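布草间自动化

布草间自动化，指在酒店、洗衣厂、康养机构等场所的布草间里，用机械设备承担毛巾、床单、抹布等织物的分拣、摊平、折叠和堆放。行业宣传多称之为“无人布草间”，这一说法并不准确，目前公开的用例几乎都有员工在旁值守。本条目主要讨论小件毛巾的折叠，以及它对在岗人员的影响。

背景

大型洗衣厂使用平烫机和折叠机已有多年，这类设备处理尺寸统一的床单效率很高，遇到大小不一、厚薄不同的毛巾则常需人工喂料。双臂机器人被用来填补这一段空缺。织物没有固定形状，抓起一角之后其余部分如何垂落，很难事先算准，因此折叠长期被视为机器人操作中较难的一类任务。供应商Alteo的产品手册把它列为“已解决”，但同一手册的附注又要求毛巾须预先分色、单条送入，等于把最费眼力的一步留给了人。

作业方式

常见的布置是一张浅色工作台，机械臂从台面一侧伸入，末端装两指夹爪。夹爪先捏住毛巾的一端，把皱起的部分拉开，再对折、压平、移到一旁叠放。毛巾的花边、刺绣和印字都会影响抓取：花边容易让指尖夹空，厚边则容易一次夹起两层。
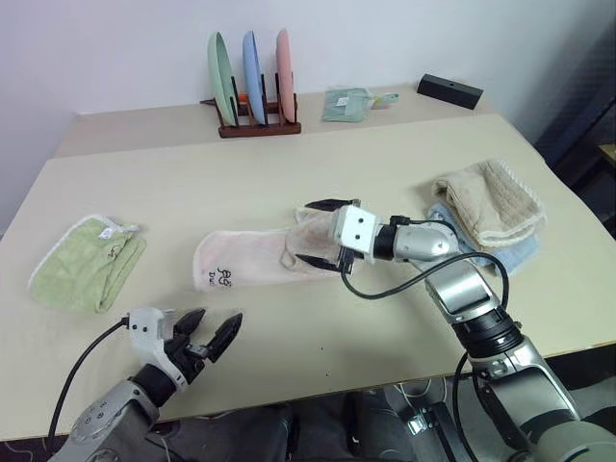 毛巾折叠自动化是否减少了布草间的用工？

从现有记录看，减少的主要是排班表上的名目，实际工时的变化要小得多，因为分拣、复检和处理卡滞仍由人完成，只是改记在别的岗位下。

对岗位的影响

连锁旅馆Brillolari的试用常被引作成功案例。该公司在一处门店的布草间装了2台设备，每班折叠毛巾400余条，原有的5名布草员减为3名。公司对外称“效率提升”，未公布复检返工的数量。调走的两人一人转到客房，另一人八月离职，公司将后者归为“自然流动”。

留下来的人做的事也变了。原先的布草员自己掌握节奏，可以先折急用的浴巾，把抹布攒到下午；设备投入后，送料的间隔由机器决定，人跟着提示音走。布草员Poppy Bloxham在一次内部座谈中说，她从前一天折毛巾，现在一天看毛巾，眼睛比手累。她还提到，机器折好的毛巾边角常差出一指宽，客房部退回来，仍由她重折，而这部分时间在系统里没有对应的工种代码。

支持者的理由主要在身体负担。反复抬臂、抖布和弯腰确实容易造成肩腕劳损，把这些动作交给机械臂，从道理上说有益。但Brillolari试用期间没有做前后对照的劳损登记，“员工更轻松”的结论出自一份满意度问卷，发出43份，收回多少没有说明。问卷由设备供应商设计，题目中也没有“更累”这一选项。

技能与培训

康养机构Tamihana采取了另一种做法，没有减员，让原班人员学习设备的启停、清洁和简单示教。据其培训材料，多数人能在短期内学会日常操作，但夹爪校准和故障代码的判读仍须等供应商远程处理。周六供应商不值班，遇到停机就全部改回手工。有员工因此认为，手工折叠的熟练度不能丢，新人入职也照旧先学手折。

工资方面，多学一项操作并未自动带来调级。Tamihana后来增设了“设备协助”津贴，领取条件是能独立完成每日点检，兼职人员不在其列。

争议

劳动研究者Snædís Zoëga质疑业内惯用的“替代率”。她认为这个数字只统计机器折了多少条，不统计人为此多做了什么，例如把纠缠的毛巾理开、把面朝下的翻正、把掉落的捡起重洗。按她的建议，应当以一条毛巾从出烘干机到上架的全部人工时间来衡量。采用这一口径的企业很少，设备商Stikell曾表示愿意试行，此后没有发表结果。

另一处分歧涉及数据。部分设备在作业时持续录像，用于改进抓取，画面里难免带到员工的手和说话声。供应商通常在合同中写明录像归其使用，签字的是雇主，员工多半在设备装好之后才得知。Stikell称录像会做模糊处理，但没有说明声音如何处置。

演示视频也常受批评。视频多经加速，所用毛巾干净、颜色分明、数量很少，与早班推进来的整车布草差别很大。采购方若只凭视频估算产能，往往会高估。有采购人员建议在合同中写明以本店布草、原速、连续一个完整班次作为验收条件，愿意接受的供应商目前不多。

参见

平烫机；双臂机器人；柔性物体操作；工时定额；职业性肌肉骨骼疾患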